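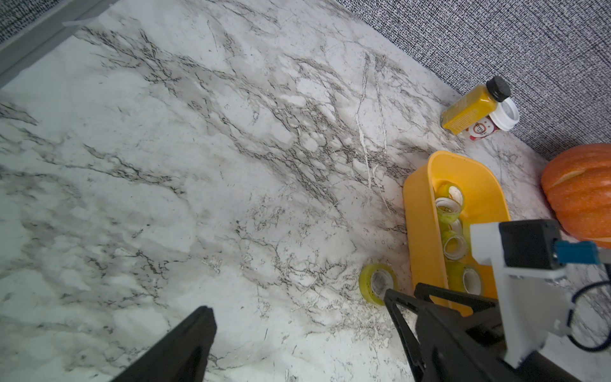 Tape, trays and the packing bench

Members who use the shared packing bench at Stedmont will have noticed that the sticky tape has a new home. As of March 1, 2014, clear tape is kept in the yellow tray on the marble-patterned top, and it no longer goes in the drawer under the window. The drawer is now for labels, pens and string.

The change follows the stocktake. We buy tape by the carton and go through 200 rolls between one stocktake and the next, but when the drawer was emptied there were part rolls at the back that had gone yellow and split when pulled. Older stock was being buried under newer stock every time a carton was opened. An open tray lets people see what is there before they start another carton.

The tray is one of the shallow tubs we already had from Hodero, the same kind used for the seed packets in the front room. It has rounded corners and wipes out easily with a damp cloth. If it goes missing, look in the front room first.

A few points on using it:

Rolls can go in at any angle. There is no need to stack them.

Take a roll from the tray before opening a carton. Cartons are on the bottom shelf, with the oldest at the left.

Fold the end of the tape under by a centimetre when you put a roll back. A good part of the waste last year was tape with a lost end that someone had picked at with a knife and given up on.

Empty cores go in the cardboard recycling. Please don't leave them in the tray with the full rolls.

Brown paper tape is separate and stays on the hook by the scales. It curls if it gets damp, so keep it away from the sink end.

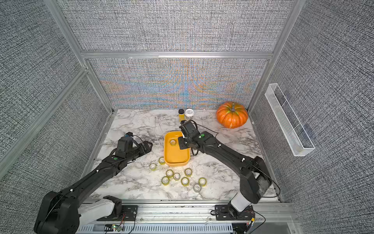
Clearing the bench at the end of a shift

The evening shift has asked for a clear rule on what can be left out overnight, so it is set down again. Tape goes back in the tray. That includes rolls left flat on the bench beside it, which get knocked to the floor when parcels are slid across, and a roll that has been on the floor picks up grit along its sticky edge and tears. If you find one in that state, peel off the first full turn and throw the turn away. The rest is normally fine to use.

Scissors and the two tape guns go on the rack. Offcuts of bubble wrap bigger than a dinner plate go in the bag behind the door and smaller ones in the bin. Order slips for Skarport go in the green folder, whether or not the parcel has been collected. The courier now comes before lunch, and slips left under parcels have gone out with them twice since the new year.

Wipe the bench down last. The top is patterned with grey and black veining and it hides marks well, so run a hand over it after wiping to find any glue or bits of tape still stuck down. Use warm water with a drop of dish soap. The cream cleaner left a dull patch near the sink and should be kept for the sink only.

The tray itself gets tipped out and wiped once a week. Crumbs and dust collect along the inside walls and end up on the tape. 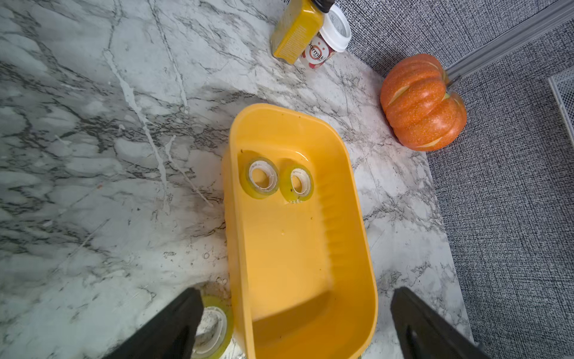 Clear tape in and beside the yellow tub, with a bottle and a container kept to the back of the bench.

Sizes and reordering

We had a trial carton of wider tape from Jelínek over the summer and the general view was that it was too stiff for small boxes. We will finish what is left on the book parcels and not order it again. The ordinary clear tape will stay as the standard roll.

When there are 6 rolls or fewer in the last open carton, write TAPE on the whiteboard with your initials. Please don't order directly. We ended up with two deliveries in the same week last year and had nowhere to put the second one. The next bulk order is planned for June and will include 3000 address labels in the plain white, along with a smaller number of the Fragile stickers.

Anyone wanting tape for their own parcels can take a roll and put the money in the tin as usual. The price is on the lid and has not changed.

The door code for the packing room is still 1849. Please pull the door until it clicks, as the latch has been catching in the colder weather. Questions about the bench can go in the message book beside the kettle.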